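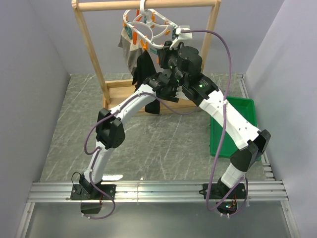 Clip hanger with orange and teal clothespins on the wooden rack.

Residence Diary, April
Entry for the laundry and drying rooms, Setau House

The morning began at 6:40 with the reading of the meters. The water meter for the lower laundry stood at 3,165, and the figure was entered in the blue book before the first residents came down. The entry for the previous month had been made in pencil and has now been inked over. All future readings are to be made in ink.

The drying room on the north side remains closed in the afternoons while the plaster cures. Residents of the second floor have been asked to use the room on the courtyard side, where the windows may be opened from 8 in the morning. A notice to this effect was placed on both doors last week. One of the two notices had come down by this morning and was put back with fresh tape.

Ms. Flanagan reported at breakfast that the question of indoor drying had again been raised at the residents' meeting, which she chaired in the absence of the warden. The minutes are attached to the house copy of this diary. The main points are entered below for the record.

First, the meeting heard that the tumble dryers are in use for most of the evening and that residents returning late from the Restska site are seldom able to obtain one. It was agreed that dryers may be reserved in blocks of 45 minutes on the sheet beside the door. A load left in the drum after the end of its block may be moved to the shelf by the next resident. It may not be moved to the floor. This last sentence was added at the request of Mr. Luangrath, whose shirts were found there in February.

Second, the meeting discussed the drying of clothing in bedrooms. The house rules of long standing forbid it, and they are widely ignored. The management does not intend to inspect rooms for wet socks. It does ask that nothing be hung from the sprinkler pipes, the curtain rails or the smoke detectors, and that a window be left open a hand's width while clothing is drying. The outer wall of room 19 has shown black spotting behind the wardrobe for the second winter in a row. The wall was washed down and will be painted when it has had a month to dry out.

Third, small items. Residents may bring their own clip hangers for socks, underwear and dishcloths, and these may be hung on the rails in the courtyard room. Each should carry a name tag or a strip of colored tape. Clothespins left on the rails at the end of the week will be placed in the tin on the windowsill for general use. The tin was full this morning, chiefly with the wooden kind, and several had lost their springs. These were thrown away.

After breakfast I walked through the basement with the fitter from Breathnach. The large washer nearest the stairs has been slow to drain. He removed the filter and took from it a quantity of lint, a collar stay, two coins and a key. The key has been placed in an envelope at the front desk, marked with the place where it was found. The machine was run empty on the short cycle and drained as it should. The fitter advised that the filters be cleaned every two weeks instead of every month, and the duty sheet has been changed to show this. His charge for the visit was $66, which is within the sum set aside for the quarter.

He also looked at the extractor fan in the courtyard room. The fan is sound but the outside flap sticks – this is the cause of the knocking heard in rooms 28 and 29 on windy nights. A new flap has been ordered. Until it arrives, the fan is to be turned off at 10 in the evening and on again by the morning duty person. Residents in those two rooms have been told in writing.

At 11 a letter arrived from our sister house at Sisach. They have given up their tumble dryers on the upper floor altogether and fitted ceiling racks on pulleys, and they write warmly of the change. Bed linen dries overnight with the heating on low and by the middle of the next day without it. Their one complaint is that the cords stretch and must be shortened in the first months. The warden there offers to send the measurements. I have replied with thanks and asked in addition for the distance they leave between the rails. Our own ceiling in the courtyard room is lower than theirs, and long sheets may well touch the tables.

The afternoon was given to linen. The spare sets were counted back onto the shelves, and the towels with frayed hems were put aside for cleaning cloths. Mr. Luangrath kindly helped with the folding of the large sheets, a task for which one pair of hands is not enough. He asked whether the iron might be replaced, as the present one leaves a brown mark at low heat. I tried it on an old pillowcase and found this to be so. The iron has been withdrawn. Residents needing one may borrow the iron from the office against a signature, to be returned the same evening.

Rain came on at 4 and the lines in the yard were cleared by those at home. Two shirts and a tablecloth were not claimed and are hanging in the courtyard room on the rail closest to the door.

Matters carried over to the next entry: the flap for the fan, the measurements from Sisach, a price for a new iron, and the paint for room 19. Ms. Flanagan will take the evening round. The basement door was locked at 10:15 and the key returned to its hook.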